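Notes > House > Kitchen

Search this blog Go

Clearing out the kitchen before September

Posted by Kinga Rácz in the evening
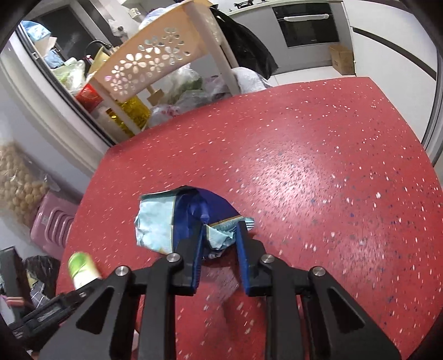
The red floor, partway through. One wrapper, the small green-and-white bottle, and the fridge still open at the back.

I put off the kitchen for most of the summer. The fridge was packed, the snacks had moved down to the floor, and I kept stepping over things to get to the stove. Haruto is coming to stay for 19 days, so I gave it an evening.

I started with the floor. Trash went first, mostly snack wrappers. The red speckled floor is good at hiding crumbs and bad at hiding anything shiny. I swept it twice and then went over it with a mop and plain warm water. The floor soap I used to buy left it sticky.

The fridge took longer. I did one shelf at a time and kept the door open, which I know you are not supposed to do. Vegetables are now together in one place. The cooking oil is moving to the cupboard next to the stove. I threw out 4 jars that I could not date.

The cream plastic chair stays in the kitchen. Chathurika asked for it for her balcony, but I sit on it to peel potatoes, and the flower cut-out in the back is handy for hanging a dish towel.

Snacks are still a problem. The big clear bag won't fit on any shelf I have. I may buy a bin with a lid, if I can find one for around 100 pesos. The cupboard under the sink is next, and I haven't opened it yet.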